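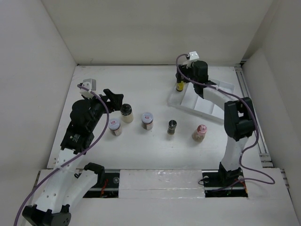 How Two Robot Arms Learn to Tidy Up

Putting jars and bottles into a tray is an easy job for most people. You look at the tray, pick up a jar, and set it down in a space where it fits. You probably learned to do it before you started school.

For a robot, the same job is hard. At the Hekimora robot lab, researchers are trying to find out how a pair of robot arms can learn it by practice. The project is called Varnisness.

Two arms, one table

The two arms are set down near the front of a white table with white walls. Each arm ends in a gripper, a kind of hand with two jaws that open and close. It has no fingertips that feel things the way yours do.

Each arm also carries a small camera mount near its gripper. A camera up there moves when the arm moves, so the robot gets a close look at whatever it is reaching for. A long purple cable runs down each arm. The cables need to hang a little loose. If they were pulled tight, the arms could not stretch and bend.

The jars and bottles are not all alike. Some are short and wide. One is slim and dark. There are black caps, white lids and a pink cap. The right arm is holding a small bottle with a yellow label over a tray that is divided into compartments.

Learning by copying

There are different ways to get a robot to do a job. One way is to write down every move as a list of instructions: go forward this far, turn this much, close the gripper. That works well in a factory where every part is always in the same place. It does not work well on a table where a jar might be anywhere.

The Varnisness team uses another way, called imitation learning. To imitate means to copy. A person does the job first, using the robot's own arms, and the robot learns from a record of what the person did.

The person sits at a second pair of arms, which the lab calls the Kandpal controls. When the person moves the left control, the left robot arm moves too. When the person squeezes a handle, the gripper closes. It takes some getting used to, and new operators drop a lot of bottles.

Each time the person does the job from start to finish, a computer saves two kinds of information:

What the cameras saw.
How every joint in both arms moved.

One saved turn is called a demonstration. After many demonstrations, a computer program looks for patterns that connect what the cameras saw with how the arms moved. Then the robot tries the job without a person at the controls.

What the team wanted to know

The researchers had a question. Is it better to show the robot the same neat table again and again, or to move things around between turns?

To find out, they trained the robot in two different ways.

For the first way, the jars and bottles started in the same places every time. The tray was always straight.

For the second way, the people moved everything before each demonstration. Jars were swapped or pushed closer together. The tray was turned so it sat at an angle.

Both ways used the same number of demonstrations. That part is important. If one robot program had been given more practice than the other, the test would not have been fair.

What happened

Each program got 18 tries at putting one bottle into the tray. For these tries, the table was set up in ways that neither program had practiced.

The program that learned from the neat table put the bottle in the tray 5 times. It often reached for the spot where the bottle used to be and closed its gripper on air.

The program that learned from the changing table put the bottle in the tray 15 times. In 2 of its misses, the bottle landed on one of the raised ribs between the compartments and fell over. In the last miss, the gripper knocked the bottle over before picking it up.

The team thinks the second program did better because it had to use its cameras. When a bottle is always in the same place, a program can do well in practice without paying much attention to the pictures. When the bottle keeps moving, the pictures are the only way to know where to go.

This was a small test with one kind of tray. The researchers want to repeat it with other trays and more kinds of containers before they say it is true for every job.

Words to know

Gripper – the part at the end of a robot arm that grabs things.
Joint – a place where an arm can bend or turn. Your elbow is a joint.
Imitation learning – teaching a robot by letting it copy a person.
Demonstration – one saved turn of a person doing the job.

Try it yourself

Put a plastic cup on a table. Stand in one place, close your eyes and practice picking it up until you can do it every time. Now ask a friend to move the cup while your eyes are closed. Try again, first with your eyes shut and then with your eyes open.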